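The High Price of a Tidy House

Home-care coaching promises calmer mornings and fewer arguments. Our writer took the course, kept the receipts and came away with a lot of questions.

By Anca Tănase

The first thing you are asked to do at a Drisormont weekend is forgive your mother. I had expected something on grout.

There were a couple of rows of us on folding chairs in a hotel conference room in November, and we had each paid $825 to learn how to look after our homes. The fee covered two days of instruction, lunch, a linen-covered workbook and what the welcome letter called "lifelong access to the practice." I asked at the registration table what the practice was. The woman handing out name tags told me it would become clear once I stopped asking.

Forgiving your mother comes up early because, according to Drisormont, most of us learned to clean from someone who resented it. We picked up the resentment along with the technique. Until that is dealt with, no system will stick. We closed our eyes and pictured the kitchen we grew up in. I pictured mine, with the radio on and my mother singing badly over a sink full of pans, perfectly cheerful as far as I can remember. When we were invited to share, I kept this to myself. The man beside me wept.

Home-care coaching has been creeping up on us for a while. First there were the books about throwing things away, then the videos of people restocking their refrigerators, then the apps that sent you a chime when it was time to wipe the baseboards. What's new is the price, and the language. Companies like Drisormont and its smaller rival Mallevero don't talk much about dirt. They talk about "load" and "flow" and "household nervous systems." A Mallevero brochure I was sent runs to several thousand words and does not contain the word "vacuum."

What they are selling, as far as I can make out, is relief from a feeling. The feeling is that everyone else has worked this out. You walk into a friend's place and the counters are bare and the towels are folded in thirds, and you go home and look at your own counters and wonder what is wrong with you. I have had that feeling plenty of times. I have also been the friend, having spent the hour before the doorbell rang shoving things into a closet.

So I went in wanting to be fair. I am not a tidy person by nature, I have a job and two children, and if somebody really had a better way of running a house I would have paid for it happily and told my friends.

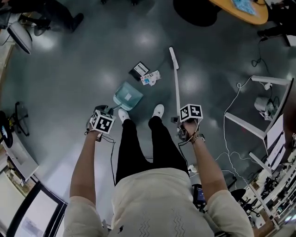

The heart of the Drisormont system is something called the daily return. You walk through your home in a set order at the same hour each evening, starting from the room farthest from the front door, and you put every object back in its "resting place." Then you sweep the route you walked. On paper it sounds sensible enough, and I'd guess plenty of people's grandparents did much the same without a workbook. The trouble starts with how much gets piled on top. Take the sweeping. A mint-green dustpan set down on a shiny gray floor is hardly a puzzle, and anyone in sneakers and a T-shirt can pick one up by the handle and get on with it. The Drisormont workbook gives the subject nine pages. There is a section on which hand should lead. There is a breathing pattern. There is a paragraph on "receiving" the dust, which I read several times, hoping it was a misprint.

I asked our instructor where the breathing pattern came from. She said it had been developed in-house. I asked whether anyone had tested it against, say, ordinary breathing. She said that many clients reported a shift. When I asked how many, and a shift in what, she suggested I write the question in the back of my workbook and come back to it in a month. I did. It's still there.

This is how it goes with most of the claims in the business. Mallevero's website says its members "win back five hours a week." I wrote to ask how the figure was arrived at and got a friendly reply explaining that it was based on member feedback. I wrote again to ask how many members had been asked, and whether anyone had timed them. The second reply was less friendly and came from a different person. The third never came. Five hours is a great deal of time. If I were really spending five unnecessary hours a week on housework I think I'd have noticed, and so would the people I live with, who would be enjoying a much cleaner bathroom.

Sarla Tyagi ran the training side of a hotel cleaning company for most of her working life and now teaches evening classes in building maintenance. I sent her my workbook and then called her. She had gone through it with a pen.

"Some of it's right," she told me. "Top to bottom, dry before wet, don't walk on what you just mopped. We'd cover that before the first coffee break." She had circled the chapter on cloths, which recommends a different color for each "emotional zone" of the house. "We color-coded cloths too. That was so you didn't wipe a glass with the one you used on a toilet."

She was kinder than I was about the people who sign up. In her view most of them are tired, and a weekend away from the house might be the best thing in the package. What she didn't like was the idea that cleaning well depends on your state of mind. Her crews came in with colds and hangovers and bad marriages, she said, and the rooms got done, because they had enough hours on the clock and enough people on the floor. When the company cut the hours, the rooms got worse. She couldn't recall anyone's breathing coming into it.

I keep going back to that conversation. Hours and people are the two things a coaching program can't give you. It can't send someone over to do the stairs. It can't make the other adult in your house notice the trash. At one point during the weekend a woman near the front asked what she should do about a husband who did nothing at all, and I sat up, because it was the first question that had sounded like my friends talking. The instructor told her to model the practice without expectation. The woman wrote this down. I'd have liked to see her walk out.

Then there's the store. Drisormont has one at the back of the room, open at every break, and it was busier than the coffee urn. You can buy a brush, a set of cloths in the emotional colors, a small bell to mark the start of the daily return, and a wooden caddy to carry the lot. The starter set costs $400. I was told more than once that none of it was required. I was also told, by the same people, that participants who "invest in their tools" tend to stay with the practice longer. You could say the same of anyone who has spent $400 and doesn't want to admit it.

I bought the brush, in the interest of research. It's a good brush. I have another one from the hardware store on Oprea Street that cost less than lunch, and after several weeks of using one in the kitchen and the other in the hall, I've stopped keeping track of which is which.

Supporters will say that I'm missing the point, and I have tried to take that seriously. One of them, a former classmate from the weekend, has written to me a few times since. She does the daily return every evening at eight. She says her apartment looks better and she sleeps better, and I have no reason to doubt her. People do well with routines. They do well after making a decision and telling others about it. What I'd want to know is whether she would have done as well with a list taped to the refrigerator, and neither of us can answer that, and the company that took our money has shown no wish to find out.

It would be easy to laugh and leave it there, if the business were staying small. It isn't, by the look of things. Brinside, which began as a storage-box company, has started offering home-care coaching as a benefit that employers can buy for their staff. I spoke to someone whose office had signed up. She'd asked her manager for one afternoon a week at home so that she could keep up with things while her father was ill. What she got was a login. The first module was about letting go of perfection, and it took forty minutes to watch.

I asked Brinside whether it saw its coaching as a substitute for time off. A spokesperson said the company "supports the whole person" and that decisions on leave were a matter for individual employers. I'm sure they are. I would only point out which of the two is cheaper.

As for me, I kept up the daily return for sixteen evenings. The house did look better, mainly the hallway, which is where the route ends and where I had the most energy because it was nearly over. On the seventeenth evening one of the children threw up on the couch and the order of the rooms went out of my head. I haven't rung the bell since, having never bought it. My workbook is on the shelf by the stove, where the linen cover has already picked up a ring from a saucepan. There's a chapter on stains. It recommends curiosity, then baking soda. I went straight to the baking soda and the ring is a little lighter than it was.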